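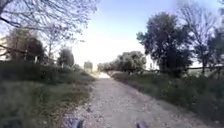

**Rules for running a small ground robot on a shared gravel path?**

posted by **Kirsty Rutherford**, Apr 12, 2021

Typing this on my lunch so sorry if it's scrappy.

We have a small four-wheeled robot at Nenbridge, carries sample boxes between the greenhouse and the pump house. Outdoors, no fence round it, just the gravel track with grass on both sides. Track is ours but there's a right of way over it, so dog walkers, kids on bikes, now and then a horse. The straight part is 900 meters.

Up to now somebody has walked behind it with the stop button. Boss wants to drop the walker from September and have one person watch the video from the office instead. I've been told to "write the rules" and I have one page so far.

Things I don't know:

- is there a proper standard for this or only for indoor warehouse ones?
- what speed do people use when the public might be there?
- late in the day it drives straight into a low sun and the video washes out at the far end. Do you just ban that time of day?
- the edges are soft, no curb, gravel just turns into grass. How far off the edge do you keep it?
- signs. how many, what do they say

We did a written risk assessment when we got it but that assumed the walker. Insurance haven't been asked yet. Any real life rule sheets welcome, ours is embarassing.

---

**Gudrun Strömberg**

We run two at Boström on farm tracks, so similar. In order of what I'd do.

Standards first. The driverless truck one people quote is ISO 3691-4, but that's industrial trucks and it leaves public areas out. Read it anyway, the parts on stopping and on restarting are useful. ISO 12100 for how to do the risk assessment. Neither one gives you permission for anything. For the right of way you need whoever looks after it locally, in writing, before September, and insurance the same week. Ours wanted to see the rule sheet before they'd talk.

Your old risk assessment is dead the moment the walker goes. Do a new one. Don't edit the old one, you'll miss things.

Our sheet, shortened:

- Walking pace when anybody is in view. Full stop if a person or animal is within 10 meters, and it stays stopped until the operator releases it. No auto restart.
- Lost video or lost link = stop. Test this every morning before the first run. Unplug the thing, see that it stops, sign the book.
- Operator watches one robot only and does nothing else. No phone, no email.
- If you can't make out a person at your stopping distance, you don't drive. That covers sun, fog, rain on the lens, dusk.
- Horses: stop, stay stopped, motors off until it's well past.
- Stop button on the outside of the machine, red, reachable from either side, and a phone number next to it that somebody picks up.

On the sun. I wouldn't ban by the clock, the bad time moves through the year and people argue about it. Put a post at the stopping distance and if the operator can't see the post on screen, no run. Pale gravel under glare is bad, the ground and the sky go the same white and a person in a light coat just isn't there. A hood on the lens helped us a little. Going the other direction at that hour is fine.

Edges: measure your worst wheel slip on loose stones first, then set the distance from that. Also if your path planner follows the ruts, watch out, ours wandered when the ruts did. And grass keeps growing over the edge so whatever map you made in winter is wrong by summer. Remap.

Signs at every place someone can join the track, not only the two ends. "Robot vehicle on this path. It will stop for you." plus the number. Short.

I'd keep the walker for another 4 weeks with the office operator driving, and the walker writes down every time they would of pressed the button. If that list isn't empty you aren't ready.

---

**pumphouse_dan**

Just put a flashing light and a beeper on it, people get out the way. We had one at Cukanlow for years at 7 km/h and no one got hurt. You can overthink this stuff

---

**sterkine_user**

Disagree with the above, a beeper isn't a rule, and it's the horses that hate it. A dog went for ours too.

One thing to add to Gudrun's list, keep a log of near misses and have someone who ISN'T the operator read it every month. Ours was sat in a drawer. And check what your front camera can see down low, on our Sterkine the body pokes up into the bottom of the view and there's a dead spot right in front of the bumper. We made it a rule that after any stop with people around, somebody goes out and looks before it moves again. Slow but fine.

Can send you our sheet if you message me, its two pages.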